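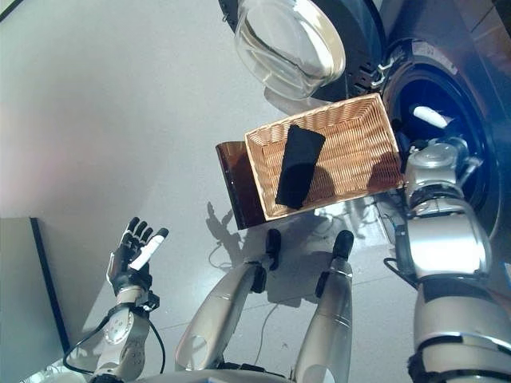

Department of Design and Everyday Living, Drekside College

Laundry corner project – our report so far

by Ama Nyarko, with Zixuan Peng and Prys Bellis

Our project was about the most boring job in any shared house, getting clothes from a basket into the washing machine, and I ended up loving it! We wanted to know what sort of basket makes the job easiest when the machine is a front loader and everything sits down at floor level. I'd pushed for the shallow wicker one from the start (Prys wanted a tall plastic tub and still does).

We kept the clothes to plain dark things, some black and one navy, all folded before they went in. Folded stuff is lovely to look at but it slides over itself,

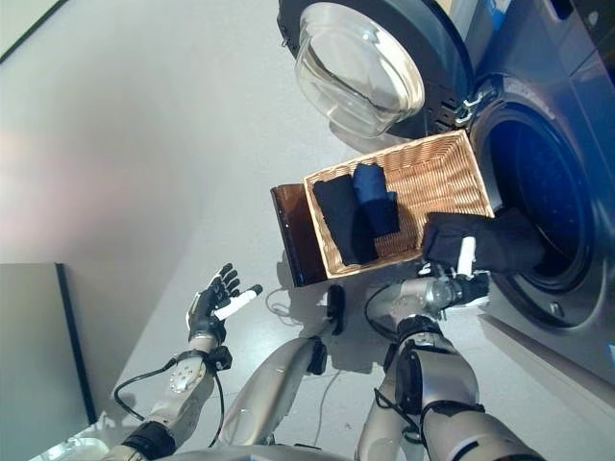 so we talked for ages about whether to bunch each piece up at the door or feed it in flat. Zixuan was team flat. I bunch, I always have, and my mum does too. We also asked 21 people in our halls how they do it, and 12 of them said they just tip the whole lot in and hope – which got us thinking about the basket itself. A low side that fits up to the rubber seal seemed worth a try, so tipping went on our list next to loading by hand.
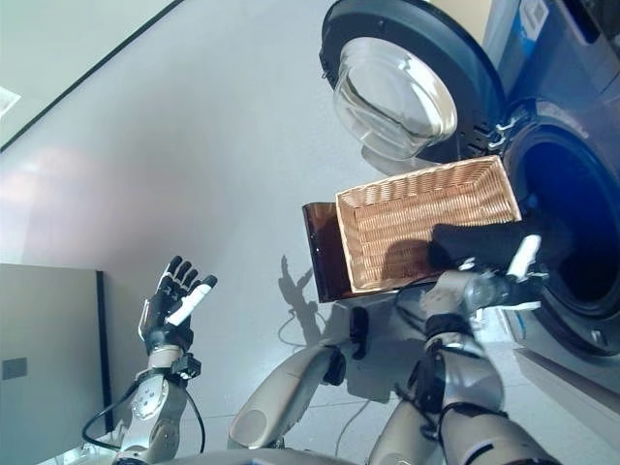 What we'd change

Mr Ellery thought we should try towels as well, and he's right, they're a different beast altogether. I'd also like a basket with proper handles. Prys is bringing his tub.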